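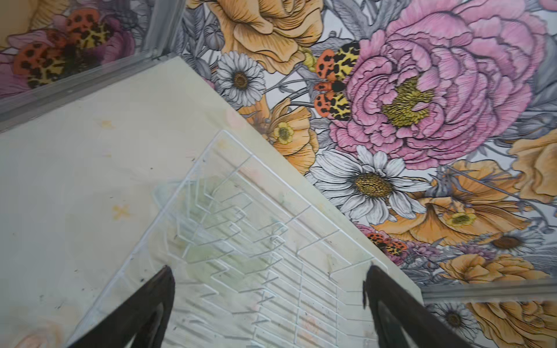

Bralia Tap Hardness Readings, release 2

Hardness, alkalinity and conductivity of cold tap water drawn at household kitchen sinks in four service areas: Bralia, Henudside, Crenshaw and Cilum. One row per draw. The tables also carry a short questionnaire on scale and spotting, filled in by the household at the time of the draw.

Release date: 9 November 2020
Maintainer: Napaporn Nilsuwan
Format: UTF-8 CSV, comma separated, header row, LF line endings
License: see LICENSE in the root folder

Contents of the archive

readings.csv: one row per draw
sites.csv: one row per tap, keyed on site_id
spotting.csv: questionnaire answers, keyed on draw_id
methods.txt: full titration procedure, including reagent preparation
CHANGES: differences from the previous release
LICENSE

What the data are for

The readings were collected to compare hardness at the tap with the single figure each supplier prints on the annual water report. The report figure is an average for a whole supply zone. A zone that blends well water and surface water can deliver quite different water to two streets on the same day, and the average hides this.

Suitable uses include checking zone boundaries, estimating detergent or softener settings for an area, and teaching basic titration statistics. The data are unsuitable for any health question. No metals, nitrates or microbiology were measured, and a draw after flushing says nothing about water that has stood in the pipes.

How draws were made

Cold tap only. Aerators were left in place. The tap was run at full flow for 2 minutes, then a 1,000 mL polyethylene bottle was rinsed three times with the same water and filled to the neck with no headspace. The bottle was capped under the stream where the sink was deep enough.

Bottles were kept cool and titrated within 24 hours of the draw. Any bottle past that limit has late = 1 in readings.csv. Late bottles were still titrated. Their hardness values are usable in most cases, but alkalinity can drift once carbon dioxide is lost, and calcium carbonate can come out on the bottle wall in very hard samples.

Where a home had a softener, the draw was taken from a bypassed tap if one existed. If none existed, the draw was taken anyway and softened = 1 was set. Filter softened = 1 out before computing any area figure. This is the most common mistake made with the earlier release.

Titration

Total hardness was determined by EDTA titration at pH 10 with Eriochrome Black T. Calcium hardness was determined separately on a second aliquot at high pH with a murexide indicator. Magnesium hardness is the difference between the two and is supplied as a computed column for convenience. It inherits the error of both titrations, and in soft samples it is sometimes slightly negative. Negative values were left in. Setting them to zero raises the area mean.

Every sample was titrated in duplicate. Both burette readings are given. The hardness column is the mean of the two. If they disagreed by more than the tolerance in methods.txt, a third titration was run, the outlier was dropped, and rerun = 1.

Results are in milligrams per liter as calcium carbonate. To convert to grains per gallon, divide by 17.1. Some suppliers print German degrees. Divide by 17.8 for those.

Columns in readings.csv

draw_id: text, unique
site_id: text, joins to sites.csv
draw_month: month only, the exact day is withheld
hard_a, hard_b: first and second titration, mg/L as CaCO3
hard: mean of the accepted pair
ca_hard: calcium hardness, mg/L as CaCO3
mg_hard: hard minus ca_hard
alk: total alkalinity, mg/L as CaCO3
cond: conductivity, microsiemens per centimeter, corrected to 25 °C
temp: temperature at the tap, °C
late: 0 or 1
softened: 0 or 1
rerun: 0 or 1
note: free text, mostly empty

Missing values are empty cells. There is no sentinel code. If your import tool turns empty cells into zeros, the alk column will look bimodal.

Columns in sites.csv

site_id: text, unique
area: one of Bralia, Henudside, Crenshaw, Cilum
zone: supply zone as named on the supplier's report, blank if the household could not say
pipe: copper, plastic, galvanized, mixed, unknown
floor: ground or upper
heater: tank, tankless, none, unknown

Addresses and coordinates were never entered in these tables. The zone is the finest location available, and requests for anything finer will be declined.

The spotting questionnaire

The household was asked to rate white film or spots on drinking glasses that had air dried after hand washing, on a scale of 0 to 4, and to do the same for the kettle. They were also asked whether they normally towel dry, use a drying rack, or use a dishwasher. Wording is reproduced in methods.txt.

Treat these answers with caution. Ratings depend on rinse temperature, how much detergent is left on the glass, the surface of the glass itself, and the light the person was standing in. Cut or faceted glass was rated lower than plain glass in the same household often enough that glass_type was added as a column. Towel dryers tended to leave the question blank.

Spots are the dissolved solids left when a drop evaporates. Total hardness is therefore only part of the explanation, and cond is frequently the better predictor. A softened supply has low hardness and nearly unchanged conductivity, and it still leaves marks, though sodium salts wipe off easily and calcium carbonate needs a mild acid.

Columns in spotting.csv

draw_id: joins to readings.csv
glass_score: 0 to 4
kettle_score: 0 to 4
dry_method: towel, rack, dishwasher, mixed
glass_type: plain, faceted, mixed, unknown
descale: how often the kettle is descaled, as written by the household

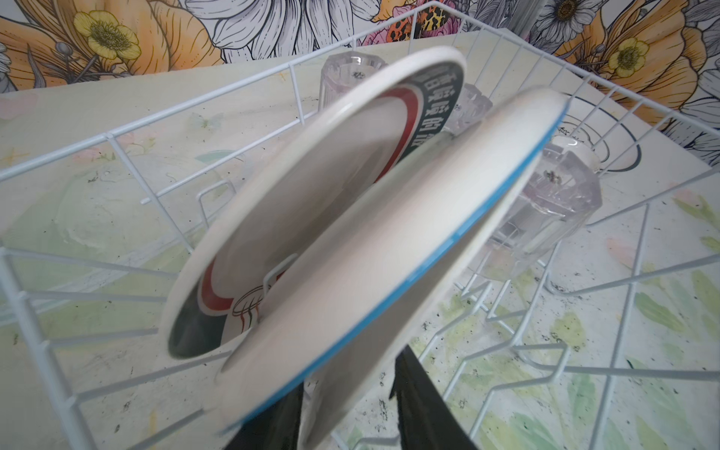
Dorota Kurek wrote that glass_score should be dropped from the main tables altogether, on the grounds that two people in one kitchen will not give the same number and that a reader in a hurry will correlate it with hardness and stop there. She suggested a wipe test with dilute vinegar, recorded as yes or no, as a replacement.

The column stays in this release and has been moved from readings.csv to its own file, so that it has to be joined deliberately. The vinegar test is a reasonable proposal. It separates carbonate scale from etching, which the present score cannot do. It will be tried on a small set of sites before any change to the form.

Known problems

Cilum is thin. Most of its sites are on upper floors of newer buildings with plastic pipe, so pipe and area are confounded there. Do not fit both in one model.

The July draws in Henudside coincide with a change of source in the eastern zone. Hardness drops sharply and then recovers. The readings were checked against the burette sheets and are correct. Seasonal averages that include that month should say so.

One batch of indicator gave a slow, muddy endpoint. The affected rows have "endpoint" in the note column. The duplicates agree with each other, which shows only that the analyst was consistent. A small positive bias is likely.

Conductivity was read on a handheld meter and checked against one standard. Linearity at the high end was not tested.

The zone column reflects what households copied from their bills. Spelling was normalized. Nothing else was verified.

Changes since the previous release

Duplicate titrations are now published separately as hard_a and hard_b.
The softened flag was filled in for older rows from the original forms.
Spotting answers were moved to their own file.
Column draw_date was replaced by draw_month.
Conversion to grains per gallon was removed from the tables to prevent mixed units.

Corrections

Send corrections to the maintainer with the draw_id, the column name and the value you believe is right. Corrected rows keep their draw_id and are listed in CHANGES. Rows are never deleted without an entry there.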